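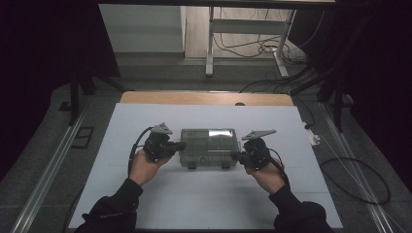

4.2 Seams and the end of wiping

The diaries kept by our 147 participants leave little doubt that people stop cleaning at a line. Given a large pale surface, most respondents did not finish it. They finished a piece of it, and the piece was nearly always bounded by something: a joint, a change of color, the shadow of a shelf. Savchuk and Unnithan, who coded the entries separately, disagreed about many things in the course of this project but not about that.

We had expected dirt to play a larger part. The entry form devoted 50 words to it, with a scale, and the scale was filled in faithfully and predicted almost nothing. One respondent in the Teven group rated her counter "spotless" and then cleaned it for eleven evenings in a row. Another gave his the lowest possible score and wrote beside it, "up to the crack is fine."

The phrase was useful enough that we adopted it as a working code. Up-to-the-crack entries (UC) describe a job declared complete at a visible edge, whatever lies beyond. They differ from entries in which the writer gives up for other reasons, such as a phone call, a child, or, in one household, a strongly held view about vinegar. UC entries were shorter, more cheerful in tone, and more likely to contain the word "done."

Pillai has argued that the edge works as a kind of permission. Tsolakis finds this generous and prefers "excuse." For the present paper the distinction can wait, as both predict that a surface with more lines on it will be cleaned in smaller helpings. The lines need not be bold. On a matte white surface such as the one in Figure 3, thin dark gray seams are enough to mark out large panels, and a person looking for a place to stop has several to choose from.

Figure 3. White surface divided into large panels by thin seams.

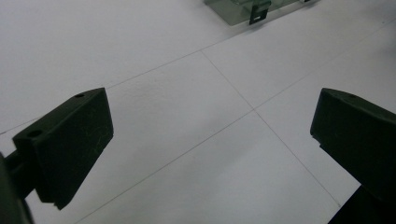
4.3 Who gets the other panel

Shared households complicate the picture. Where two adults kept diaries, each tended to assume that the area past the seam belonged to the other, and each recorded this assumption with some confidence. In the Vanags group, one couple maintained the arrangement through all of April. Their diaries agree on the location of the line and on nothing else.

Matos suggested asking such couples directly who was responsible for the remainder. We did so, once. The replies are included in the analysis, apart from two that were addressed to the spouse — these were passed along unopened.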